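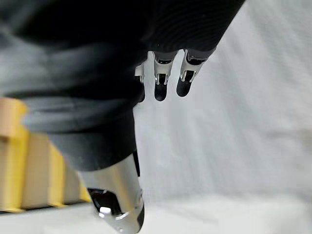 ## Walking the Zistlow Trail: questions we get a lot

### How long is it?

71 miles end to end, from the old depot in Drimex to the boat landing in Revard. The signs at both ends say so and so does the map, but if you wear a GPS watch you'll finish with more than that on it. Every side trip to a water tap adds up, and you'll want to make all of them.

### How many days do I need?

Most people take five or six. We love a six-day walk! It gives you a short day in the middle, and the middle is where the river bends and the swimming is good. Four days is fine if you're fit and you don't stop to look at things. Plenty of people walk it in pieces over a couple of years, a weekend at a time, and they get the same patch at the end as everybody else.

### Which direction is better?

Drimex to Revard, if you're asking us. You get the climb out of the way on the second day while your legs are still fresh, and you end at the water, where there's an ice cream window and a bench. Going the other way has its fans too. The light is behind you in the afternoon, and the last stretch into Drimex runs through orchards that are worth the whole trip in blossom season.

### Is it hard?

It's long more than it's steep. The highest point is Akinola Ridge at 856 feet, and there's only one real climb to get there, a set of switchbacks with a handrail at the top. The rest is old rail bed, farm lanes and river path. The rail bed is wonderfully flat and also a bit hard on the feet by mile 10 or so. Bring the cushioned socks.

### What should I wear on my feet?

Whatever you've already walked a long way in. Trail runners work for nearly everyone. Heavy boots are more than you need between May and October, though the meadow section past the second campsite stays soggy into June and you may be glad of them there. If your shoes are new, give them a few long walks at home first — blisters end more trips on this trail than rain does.

Some of us swap the factory insoles for thicker ones, and it does make a difference on the gravel. Try them with your hiking socks before you leave. A shoe that fits fine at the kitchen table can feel very tight at four in the afternoon with a pack on.

### Where can I sleep?

There are campsites at miles 12, 26, 41 and 58. All four have a toilet and a flat place for a tent, and the one at mile 41 has a lean-to that sleeps six people who get along. You don't need to book the campsites. The lean-to is first come, first served.

If you'd like a bed, there are rooms over the bakery in Akinola (mile 33) and a couple of guesthouses in Revard. The bakery rooms go early in summer. You wake up to the smell of rolls, so you can see why.

### Is there water?

Yes, at every campsite except mile 58. Fill up at the church tap in the village before it, which is on the left just after the trail crosses Route 406. The tap is stiff. Lean on it.

River water needs to be filtered or boiled. There are cows upstream!

### Where do I buy food?

Drimex has a full grocery store. Akinola has the bakery and a small general store that carries noodles, fuel canisters, peanut butter and a surprising range of cheese.
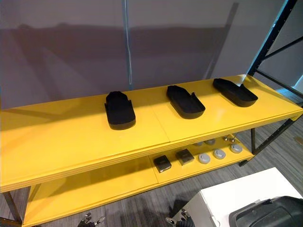

The store closes at noon on Thursday, so plan around that if you're counting on it for dinner. After Akinola there's a farm stand with an honor box near mile 49, good for eggs and tomatoes in season, and then nothing until Revard. Carry small bills for the honor box.

### Can I bring my dog?

Please do. Dogs are welcome the whole way and need to be on a leash from mile 36 to mile 44, where the trail runs through pasture. There are 2 ladder stiles in that section and big dogs may need a lift over. Check for ticks every night, on the dog and on yourself.

### Can I bike it?

The rail bed, yes, so the first 24 miles from the Drimex end. Past that it's foot traffic only. The ridge is no fun with a bike anyway.

### When is the best time to go?

Late September, hands down. The bugs are gone, the river is still warm enough for a quick dip, and the maples on the ridge start to turn. May is lovely and muddy. July is hot on the farm lanes, where there's hardly any shade, so start early and take a long lunch under the bridge.

February is quiet and beautiful, and people do walk it then. The taps are shut off for the winter, so you'll be melting snow or carrying a lot.

### How do I get back to my car?

A bus runs between Revard and Drimex twice a day, morning and late afternoon. It stops at the landing and drops you across the street from the depot lot. Long-term parking at the depot is free — leave a note on the dash with your return date.

### Is there cell service?

On and off. It's good in the towns and on top of the ridge, poor along the river. Download the map before you start. The paper one from the depot is better, and it folds up small enough for a hip pocket.

### How do I get the patch?

Sign the book at both ends, then pick one up at either place. It's green with a heron on it. If you've walked the trail in sections, write your dates next to your name, and feel free to add what you saw. Otters get a star in the margin.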